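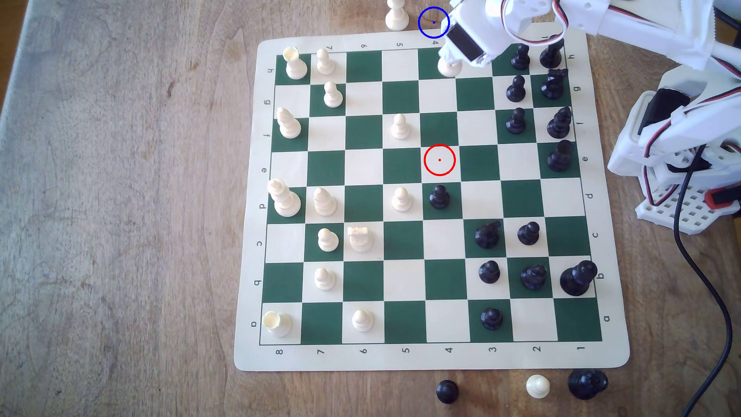

A white pawn in the jaw, on the vinyl board.

Line 53

The equipment plan for the Gakau workshop ran to a single sheet, and the arm was on line 53. Under "purpose" the previous planner had typed "chess" and left the rest of the cell blank. I inherited the sheet in February along with a stapler and the key to the sample cupboard.

My instruction was to reduce the plan or defend it. Lines that could be defended went forward to Varkik, which owned the building and paid for what was in it. Lines that could not were struck through in grey and stayed on the sheet, so that whoever came next could see what had been wanted.

I began with the cost. The arm was already paid for. The line covered what it used up: servos, fingertip pads, cable, printed jaws. A jaw was cheap to print and a servo was not. I asked Plallel for a price on servos and received three quotes, each for a different quantity, none for the quantity I had asked for. I entered the middle one and marked it provisional.

Then I went downstairs to look at the work, as the procedure required.

The arm was moving pawns. It reached over the board, closed on a piece, lifted, waited, and set it down. The waiting was the longest part. I had brought a stopwatch and wrote the times in a column, and after a while I stopped writing the times and watched the waiting. I could find no entry in the manual for it. The manual covered grip force, cable routing and the correct disposal of worn pads.

Under "observations" I wrote: unit operates. I crossed it out and wrote: unit operates with pauses.

The second screen showed the board from close to the fingers. The lamps were strong and the white pieces had faded into the white squares. I looked for the king and could not tell it from its neighbours. The arm would have to do better than I had, and I made a note to price a dimmer.

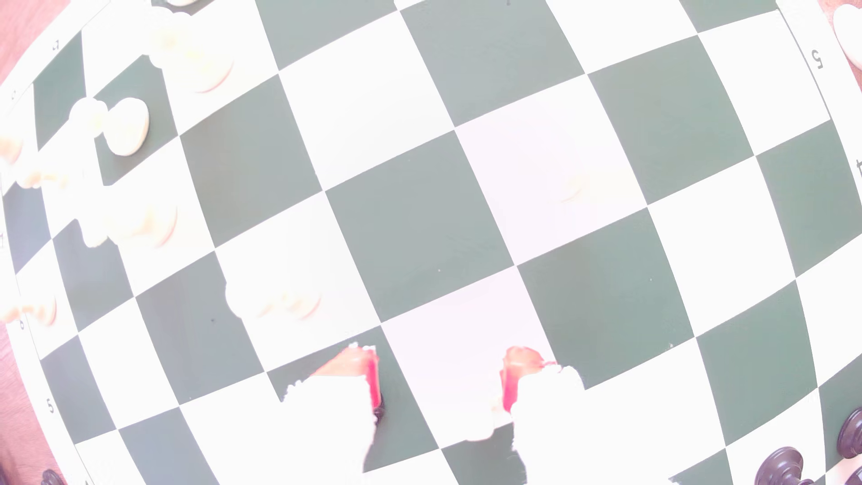 Fingers over the board, pads showing red-orange.

The dimmer was the first item I had added to the plan instead of removing. I gave it a line of its own. The form then asked whether the new item depended on an existing one, and I entered 53, and the form locked that line against deletion until the dependency was cleared. I had not known it would do that. I read the guidance notes twice and confirmed that it was the intended behaviour.

The reply from Varkik came by the internal post. They approved the dimmer. They asked why the arm paused, and whether a faster servo would correct it, and if so at what price.

I took the stopwatch down again at two in the afternoon. The jaw was open over a green square. I stood by the table until it had closed, lifted and put the piece down, and I did not start the watch. Then I went back up and filled in the answer. Cause of pause: under review. Faster servo: not recommended at present. Additional cost: nil. Review period: the rest of the financial year, renewable.

I signed it, changed the Plallel quote from provisional to accepted, and typed a second word after "chess" in the purpose cell. The cell was too narrow to show it, so I widened the column and printed the sheet again.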